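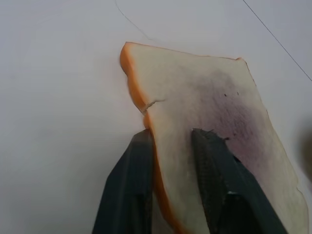 One reader wrote in to ask whether her loaf had gone wrong because the top was flat, and whether she ought to throw it out and start again. Please don't! A flat top makes perfectly good toast, and it's the question that comes up more than any other at our Saturday baking mornings in Maltport, so it seemed only fair to let it go first. The rest are gathered up underneath, in no particular order.

Why is the top of my loaf flat?
Usually the dough has been left to rise a little too long in the tin. Next time, put it in the oven when it's just peeping over the rim. If your kitchen is a warm one (ours is, dreadfully so in July) start looking after 30 minutes and trust your finger more than the clock. Press gently, and if the dent fills back slowly, in it goes.

Can I use plain flour?
You can, and you'll get something to eat at the end of it, but it will be closer and more crumbly than you might like. Strong white flour is what we use on the mornings. Half strong white and half wholemeal is lovely too, though you'll want a splash more water.

Do I need a mixer?
Not at all. Several of our regulars have never owned one. We do keep an old Stöcker in the kitchen for anyone with sore wrists, and it's very welcome to be used, but do ask first, as the lid has to go on a certain way.

My yeast has been in the cupboard for ages. Is it any good?
Stir a teaspoon of it into a cup of warm water with a pinch of sugar and leave it be for 12 minutes or so while you make a cup of tea. A good froth means you can carry on. If it just sits there looking sorry for itself, buy a new tin.

How do I keep bread soft?
Let it cool right through before you wrap it, which is hard when the whole house smells of it, I know. After that a cloth bag or a bread bin will see you through a couple of days. The fridge makes it go stale faster. I slice what's left on day 2 and put it in the freezer, and toast it straight from there.

What should I bring on the day?
An apron, a tea towel and something to carry your dough home in. Flour and tins are here. The 722 bus from Brestia stops at the bottom of the hill, and there's parking behind the Jesano shop if you're driving.

Can I bring the children?
Yes, and we love having them! We only ask that a grown-up stays with them near the ovens. They do tend to go home rather floury, so old clothes are best.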